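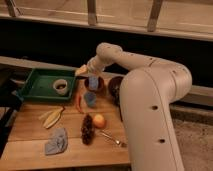 Onarholm tabletop arm and the Estutska control box: a long-term review, with one bad Tuesday in the middle

I put off writing this review for a good while. I had a nice cheerful draft half finished in April, and then the arm did something that made me throw most of that draft away. So what follows is a bit of a mixed bag, part fan letter and part warning, and I hope you'll bear with me, as I do tend to go on.

I teach an evening class in hobby automation and I spend most of the rest of my free time practicing the things I'm going to teach. For years that meant small kit arms with stringy wires and plastic gears (I have a drawer of stripped ones, if anybody wants them). Last fall I decided to buy one proper arm, secondhand, and settled on the Onarholm. I paid $2,769 for it with the Estutska control box and a two-finger gripper from Bhardwaj. The stand was extra. The shipping was extra too, and it hurt.

Let me start with the good, because there's a lot of it. The arm is a pleasure to look at and a pleasure to work beside. It's a soft cream color, with rounded joints and no sharp corners, and visitors who would back away from an industrial machine will walk right up to this one. I've come to think that's a mixed blessing, but more on that later. It moves smoothly at low speed, it's quiet enough that I can have the radio on, and teaching it a position by hand feels natural after an evening or two. My first proper program took me 14 tries, most of them my own fault, and I enjoyed every one of them!

My usual practice job is sorting odds and ends on a wooden table. I like a messy table for this. Anybody can pick up a row of identical cubes, but a crumpled cloth, a chili pepper, a spoon lying at an angle and a little white cup sitting in a tray will each teach you something different. The cloth wants a pinch from above. The spoon wants patience. Soft blocks are the friendly ones, and dropping them into a bowl is where I start all my students, bowls being forgiving as long as you come down over the middle.

The Bhardwaj gripper handles nearly all of that. It's gentle with soft fruit on the lowest force setting, and the fingertips wipe clean. My only complaint in the early weeks was that thin, flat things tend to slide out as it closes, and I got past most of that by slowing down the last bit of the approach.

Now for the Tuesday. I was by myself, thank goodness, running a simple job: pick up an item, carry it over a bowl, let go, move back. It had run without a hitch all through supper. I noticed that the gripper had missed its last pick, so I pressed pause on the tablet, waited for the arm to stop, and reached in to straighten things up on the table.

The arm moved. It wasn't a wild swing or anything you'd see in a movie. It simply carried on with the next step of the program, down toward the bowl, while my hand was right there beside it. The gripper caught the back of my hand against the rim, firmly enough to leave a bruise that lasted the week. Then the force limit kicked in and the arm stopped and sat there with the warning tone going, and I stood there saying some words I won't repeat in a review.

I'd like to be fair about the cause, so I spent the next two evenings going through it. The Estutska box has 2 kinds of stop. There's the red button, which cuts power to the motors and sets the brakes, and there's the pause on the tablet, which only holds the program. When the tablet loses its wireless connection and picks it up again, the box asks the tablet what state it should be in. On the version I had, the tablet could answer with whatever it had been doing before the pause. My wireless had hiccuped, the tablet reconnected, and the program went back to running. I was able to make it happen again on purpose, standing well back, in 7 tries out of a long evening's worth.

So yes, I broke the rule I teach. I reached in on a pause when I should have pushed the red button, and I own that completely. But a pause that can undo itself is a fault, and I don't think a beginner reading the quick-start card would ever guess at it. The card shows the pause symbol in big friendly print on the front. The red button is explained on the back, under the cleaning instructions.

I wrote to Estutska the next morning. The first reply was a form letter asking whether I'd tried restarting the tablet, and I'm afraid my answer to that was a little sharp. The second was much better. They asked for my logs, sent them back with notes, and agreed that the box should never restart motion after a dropped connection without somebody pressing a button at the arm itself. An update arrived later that month. I've tried my best to trip it up since, pulling the plug on the router and walking the tablet down to the end of the driveway, and it has stayed put every time. The screen now says "Connection lost - press resume at the box," in plain letters, and that's as it should be.

If you buy one of these secondhand, please check the version number on the box before you do anything else. Mine had been sitting on a shelf, and it didn't offer the update until I went hunting through the settings for it. It's under Network, of all places.

A few other things I changed. I moved the red button from the far side of the stand to the front, where I can hit it with my elbow. I bought a Nindus foot switch and wired it into the stop circuit, and I like it so much that I've ordered a second for the classroom. It's heavy and doesn't skate across the floor, though the cable could stand to be longer. I lowered the top speed for anything near the bowls, and I went down two steps on the force limit. The jobs run slower and I don't mind a bit. When something lands in the wrong spot, I use a long wooden spoon to nudge it, even with the power off, mostly out of habit now.

Would I still recommend the arm? Yes, with the update in and a stop button you can reach without looking. Onarholm built a lovely machine and I don't blame the hardware for any of this. The brakes held, the force limit worked, and without that limit I'd be telling a worse story. The control box I'd rate lower. It's well made and the people behind it came through in the end, but the fault was a serious one and the quick-start card still needs redoing. The last one I downloaded had the same front page.

Arm: four and a half stars. Gripper: four. Foot switch: five, less a little for the cable. Control box: three, up from one.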